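From: Laiba Bangash
To: langat-data
Subject: Re: [langat-data] Dropping episodes with objects off the table

Bernice Owusu wrote:
> I have been through the April batch for the tidying task and would like
> to throw out every episode in which something ends up on the floor. It
> is 97 episodes out of 2,795, so we would hardly miss them. The arms
> can't reach the floor, and I don't want the policy learning that a cloth
> below the table edge is a normal end state. Any objections before I run
> the filter? Noreen M. says the loader doesn't care either way.

One objection, to the word "every".

I agree with removing episodes where the dropped object is the one named in the instruction. They are failures and should be labelled as such, then kept out of the training split. I would not delete them from disk. Ailbhe wants failures for the success classifier and has only 16 usable ones for this task.

The other group is different. If the instruction concerns the sponge and a cloth is lying on the floor, the demonstration may still be perfectly good. The wrist views mostly never show the floor, and the fixed view shows clutter of a kind we will meet at test time anyway. Filtering on "anything on the floor" would also bias the set towards the start of each session, as operators only clear the floor at the reset.

My proposal is two fields in place of one:

target_dropped: true/false
other_dropped: true/false

The filter then acts on the first field only. The second is there for anyone who wants to check whether it matters.

On labelling: please don't set either field from the wrist stream alone. A cloth on the table and a cloth on the floor need to be told apart from the fixed view. One wrist frame and one fixed frame from the same session: 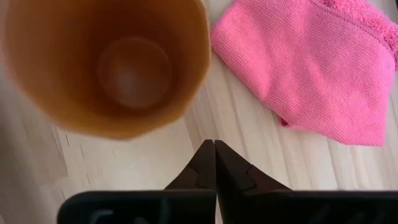
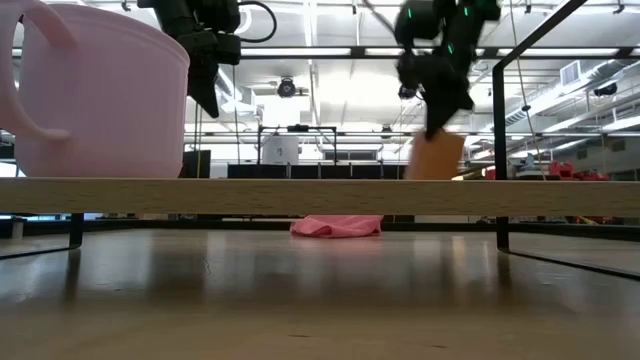
The annotation tool opens on the wrist stream by default. In Mastley this can be changed under the viewer settings, but it resets when you load a new batch, so check it each time. I have asked Noreen Ó Riain whether the default can be set per project.

Separately, the gripper state in the logs is the commanded width and not the measured one. A closed command does not tell you whether anything was grasped. I found 20 episodes where the automatic labeller had marked a successful grasp on the command alone. I have put them back in the review queue under "grasp_check". Please leave them there until someone has watched them through.

Bernice, if you have already run the filter, the unfiltered index is still in the backup folder and can be restored without copying the video again.

Laiba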